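2025년 11월
글쓴이: 생활환경 프로젝트 4조

옷 정리 기준 만들기: 중간 보고

우리 조는 자취방과 가정집에서 옷을 개는 방법을 정하고 짧은 안내서로 묶는 작업을 하고 있다. 과제명은 센디스사이드(Sendisside)이다. 4월에 정한 초안에는 항목이 14개 있었으나 서로 겹치는 것이 많아 다시 나누었다.

바지는 허리 밴드가 넓은 것과 좁은 것을 따로 적었다. 넓은 밴드는 접는 선이 두꺼워져서 서랍에 넣으면 한쪽이 뜬다. 개는 자리는 침대 위로 통일했다. 책상은 폭이 모자라 긴 바지를 펼 수 없었다.
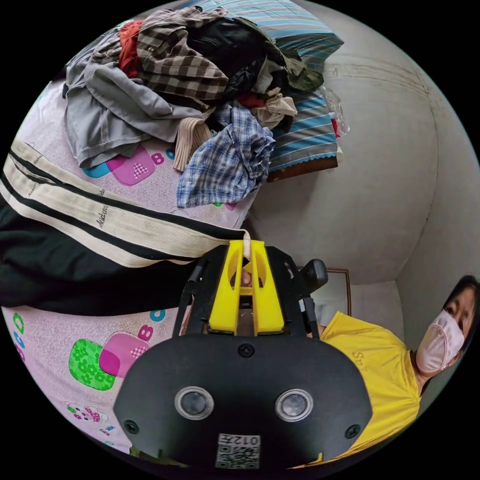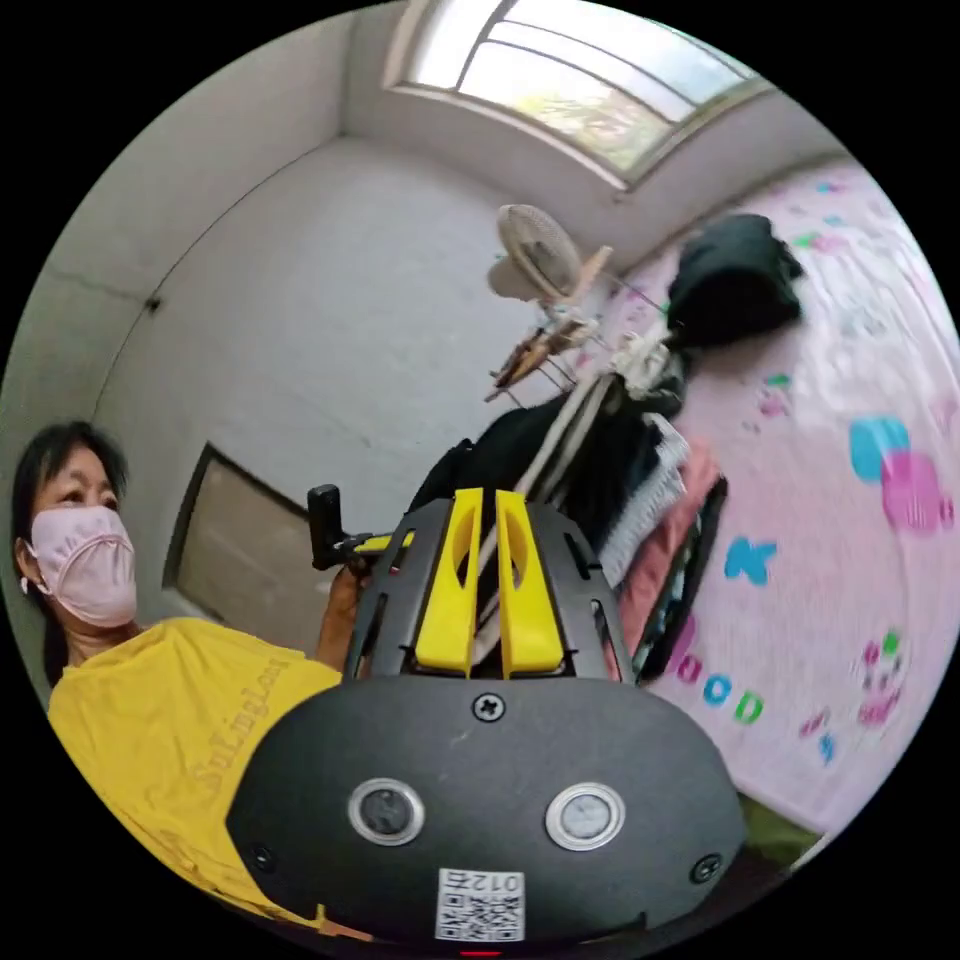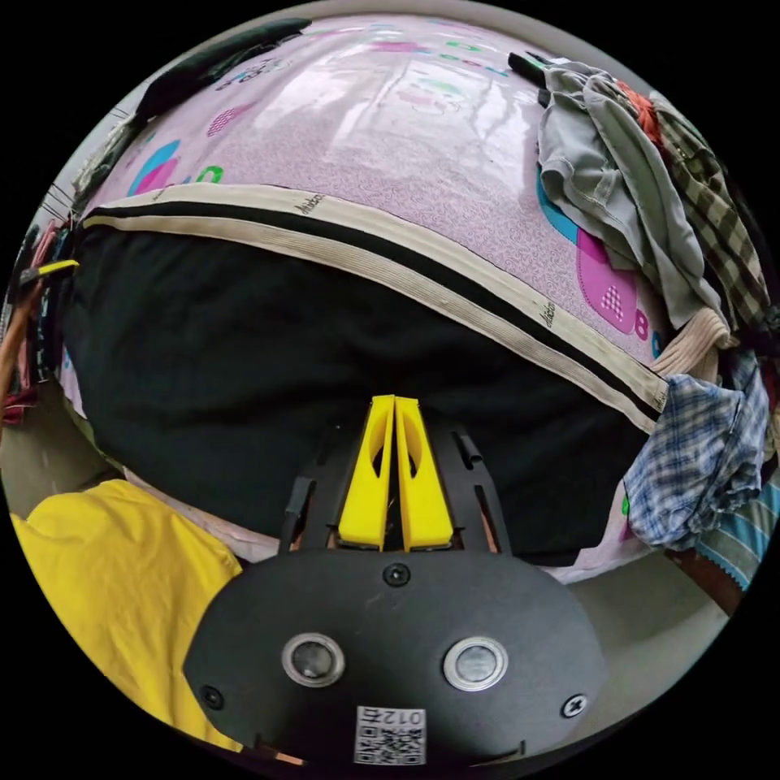
접는 순서는 두 가지를 비교했다. 첫째는 다리를 먼저 포개고 밑단부터 올리는 방법, 둘째는 허리부터 내려 접는 방법이다. 조원들은 첫째를 더 편하다고 했지만 밴드가 밖으로 말리는 문제가 남았다. 안내서에는 첫째를 기본으로 싣고 둘째는 각주로 넣는다.

남은 일은 양말과 수건 항목이다. 안내서 분량은 4쪽으로 하고, 설명문은 항목마다 400자를 넘기지 않는다. 서랍 칸 너비는 다음 모임에서 다시 잰다.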